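Ticket: Wrist camera loses film edge on bag pick, Gulier soft finger
Project: Hestcombe
Site: Girnen, bench 2
Status: Open, workaround in place
Opened: Monday, May 1, 2023
Component: gripper / wrist camera / grasp check

Summary
Grasp check reports "no object" on thin plastic film when the Gulier soft finger is fitted. The same routine with the Wragg hard finger reports the film correctly but drops it more often during the lift. We need one finger set for both bags and rigid items, so swapping by item type is not acceptable.

Setup
Arm and controller unchanged since the March build. Wrist camera on the standard bracket, exposure on auto. Gripper force limit at the default. Test surface is the yellow floral cloth, left on deliberately as the hard case for segmentation. Item is a large translucent bag, crumpled, laid down by hand before each run.

Steps to reproduce
Fit the Gulier fingers and run the finger calibration.
Place the bag so that one edge crosses the printed part of the cloth.
Start the bag routine from the home pose.
Read the grasp check result after close and before lift.

Expected
Result "object held" with the film between the fingers.

Observed
Result "no object" in most runs, then the routine opens the gripper and retries. The retry lands close to the first point and ends the same way. After the third retry the controller stops with a timeout.

Log, first session
Ran 200 cycles with the Gulier set. Jaw position at close is nearly the same with film as with nothing, so the width test cannot separate the two. Motor current is no better. The soft pad takes up the difference before the current rises.

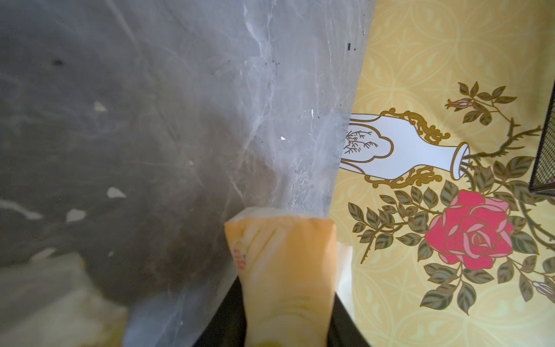
The vision half of the check is where I had expected to recover this, and it does not. The orange pad takes up a fair part of the view at the bottom, and the film gathers right against its top edge. The mask for the finger was drawn for the Wragg shape, which is narrower, so the region used for the film test now falls partly on the pad itself. Creases in the pad are being scored as creases in the film, or the other way round.

Second problem, same place: the segmenter splits the bag where it passes over the print. The vase outline is stronger than the film edge and gets picked as the boundary. On plain cloth this does not happen with either finger set.

Log, second session
Redrew the finger mask for the Gulier pad with a margin of 7 pixels. Fixed the exposure. Another 200 cycles, same bag, same cloth. The false "no object" results are down but not gone. The remaining ones are nearly all with the bag edge over the print.

Turned the bracket 90 degrees to see whether the view past the pad improved. It did not, and the cable then rubbed on the wrist cover -- put back as it was.

Workaround
Use the new mask file and lower the film threshold one step. Limit retries to one, with an offset along the bag edge. Do not use the lowered threshold with the Wragg set, as it then reports film on an empty close.

To do
Try the width test after a short lift instead of before it.
Ask Gulier for a pad in a plain dark colour, without the red printing on the side.
Repeat with the Wragg set on the printed cloth at fixed exposure -- the earlier figures were all taken on auto and should not be compared.

Leaving this open until the Wragg repeat is in.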